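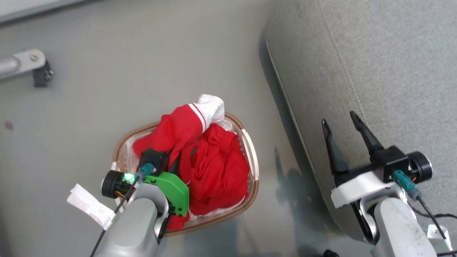 *Left gripper in the basket of reds, right arm waiting over the sofa.*

# Laundry basket runs: tips for recording good examples

Notes for anyone recording at the Sancombe flat. The Drimgate set needs 100 usable runs of emptying a basket, and we have 40.

**Before you start**

- Put the basket on the floor beside the sofa, within easy reach of both arms. Shift it a little between runs so the system doesn't learn one spot.
- Crumple the clothes. Folded clothes make for easy grabs, and the examples end up all alike.
- Keep some loads to one colour. Red on red is hard going, as the edges of each garment are difficult to pick out. Cuffs and stripes help.
- Check that the wrist connectors are pushed fully home and the cables have enough slack to turn.

**While recording**

- Go in slowly and close on a fold of cloth. A flat patch slips out.
- Lift straight up until the garment clears the rim, then move across. Woven rims snag sleeves.
- Park the arm you aren't using over the sofa with the fingers open. Don't let it wander.
- If two things come up together, carry on. Put both down, separate them and pick up the one you wanted - these are some of the most useful runs we get.
- Dropped something? Wait 5 seconds, then try again in the same run.

**Afterwards**

- Mark the run as good, poor or scrap straight away. Poor runs are kept. Scrap is for lost video or a stopped arm only.
- Write down the basket, the load and which arm did the lifting. Run 3177 has none of this and can't be used.
- Wipe the fingers with a dry cloth. Lint builds up and spoils the grip.

Towels are on the Wodgate list, so leave them out for now. Socks start in September.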